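Newsletter FAQ for small shops

Filed under: Email Marketing, Help & How-To
5 min read
Print this page | E-mail this page

Answers to what keeps landing in our inbox at Trerkier. Written fast between client calls. If yours isn't covered, write to Arwel Ellis and it'll go in the next update, probably October.

How often should I send?

As often as you have something to say, and on a schedule you can keep. Weekly is fine. 52 emails a year sounds like a lot until you see how many shops send nothing for a whole summer and then four in one week of sale panic. That second pattern is what gets people hitting the spam button. Monthly is fine too. Pick one, stick to it, tell people on the signup form which it is.

My list is tiny. Is it worth it?

Yes. One of our clients, Otora, started with 117 addresses, all from a clipboard at a craft market. Small lists answer back. You get replies, real ones, with typos and questions in them. Use those for your next few emails.

Can I buy a list?

No. Please don't. Same goes for "renting" one or swapping with the shop next door. Those people never asked for you. Complaints go up, your domain gets a bad name, and then your order confirmations start going to junk as well. That last part hurts.

What's a good open rate?

Stop looking at it so hard. Some mail apps load images on their own, so an open gets logged that never happened. Others block images and a real reader doesn't show up at all. Compare your own emails against each other if you must. Clicks and replies are better. Orders better still.

Should I delete people who never open?

Eventually. Ask first. Short email, one button, "still want these?" Wait 7 days, send it once more to whoever didn't click. Then take them off. We did this for a Gremero list and dropped 3,000 names in one go. Leandro Troncoso on our side did not enjoy pressing that button. Monthly bill went down a tier, though, and clicks stayed where they were.

Do I need double opt-in?

Depends where your subscribers live and what your lawyer says, we're not lawyers. We turn it on for everybody anyway. Costs you a few signups. Saves you all the mistyped addresses and the bots.

Which "from" name?

Shop name, or your first name plus the shop name. Never noreply@. If people can't reply they'll find some other way to complain, usually in public.

Where does the unsubscribe link go?

At the bottom, normal size, readable color. One click. No login, no survey before it lets them out. A survey afterwards is ok if it's optional. Also fill in your mailing address down there, most templates leave a placeholder and we see it go out unedited all teh time.

Plain text or designed template?

Test both on your own list. For launches we use a template with one large photo. For "we're closed next week" plain text, no logo, nothing. Whatever you choose, read it on a phone before sending. Not the preview, an acutal phone.

What time should I send?

Any hour you're awake to fix a broken link. We like 10 a.m. Nothing scientific about it.

My emails go to the Promotions tab. Help?

It's an inbox tab. It isn't spam. People do look there, often when they're in the mood to buy. Skip the tricks. Asking new subscribers to reply to your welcome email is worth doing for its own sake.

I moved from Tarar to another platform and my results dropped.

Pretty common. Check your domain records got moved over (SPF, DKIM, DMARC, your new platform's help pages will list the exact lines to add). Then start slow: send to the people who clicked lately, widen it out over a few weeks. Don't blast the full list on day one. Bring your unsubscribes across too!! Forgetting that is the worst one.

How do I write a subject line? 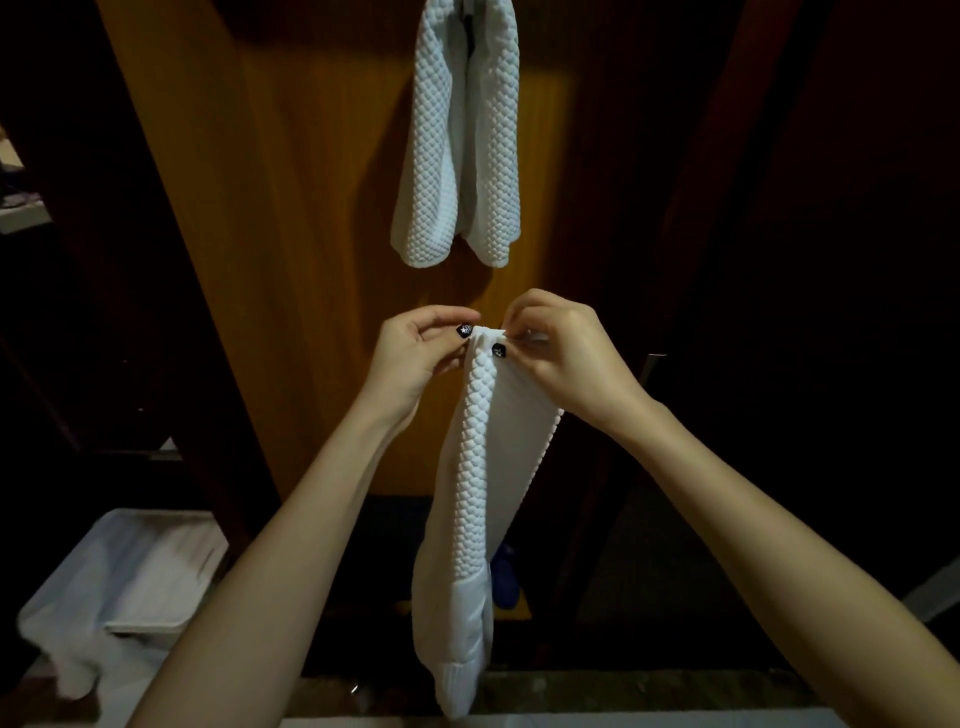 Say what's in the email. Then cut the words any other shop could have used. "New arrivals are here" could be candles, could be fish tanks. If the email is selling a white quilted piece like the one held up against the wooden door, then "white" and "quilted" belong in the subject, near the front where a phone won't chop them off. Same words again in the preview text? No, put the sizes or the price there. Skip all caps, skip "Re:" on something that isn't a reply. Write three or four, leave them over lunch, send the dullest one that's still clear. If two are close, split test, but only when the list is big enough for the result to mean something.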